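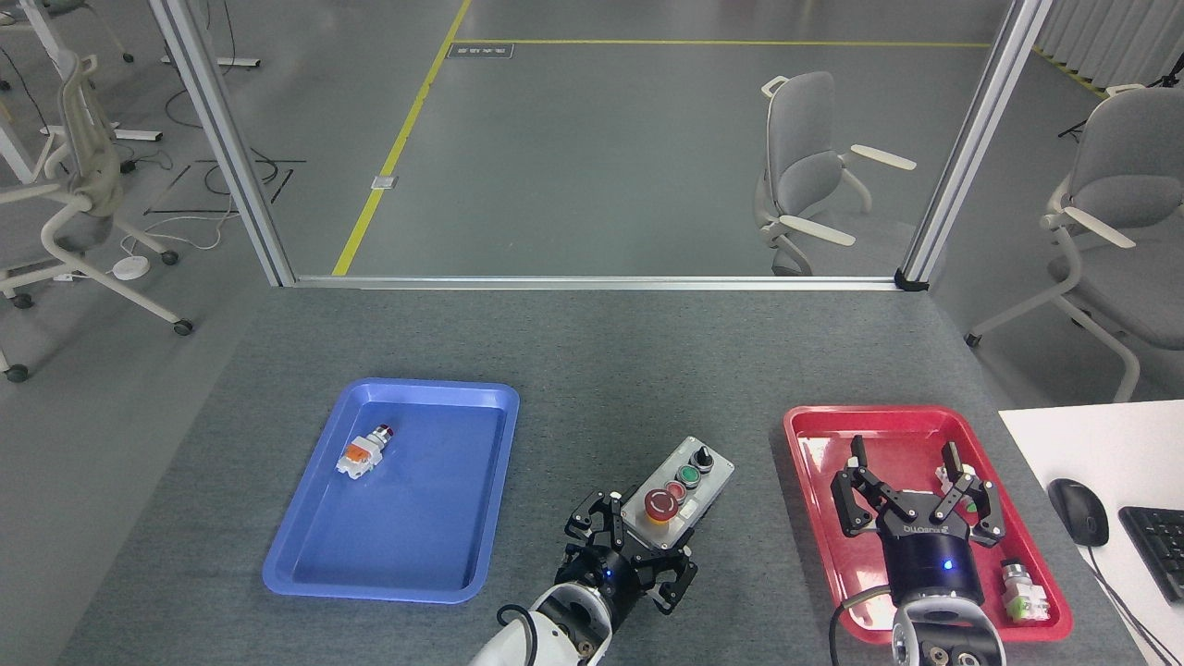 Käse und Wein zu Hause verkosten

Für eine Runde mit 6 Gästen reichen vier Käsesorten und vier Weine. Pro Person und Sorte rechne ich 28 g Käse, das ergibt mit etwas Reserve für den Gastgeber gut zu schneidende Stücke von der Theke.

Den Käse 2 Stunden vorher aus dem Kühlschrank nehmen und im Papier lassen. Weichkäse erst kurz vor dem Servieren anschneiden. Weißwein darf ins Kühle zurück, leichter Rotwein kommt für eine halbe Stunde dazu.

Reihenfolge: mild vor kräftig, Blauschimmel zum Schluss. Bei uns hat sich diese Folge bewährt:

Ziegenfrischkäse mit Sauvignon Blanc
Brie mit trockenem Crémant
Gereifter Gouda mit dem Roten von Peñalver
Blauschimmelkäse mit einer Beerenauslese

Zuerst den Wein allein probieren, dann den Käse, dann beides zusammen. Notizen gleich machen, nach dem dritten Glas wird es ungenau. Dazu Weißbrot und stilles Wasser — kein Kräuterbrot, keine gesalzenen Nüsse.

Wer keinen Süßwein mag, nimmt zum Blauschimmel einen Birnensaft. Reste einzeln in Käsepapier wickeln und im Gemüsefach lagern.

Stand: 5. März 2020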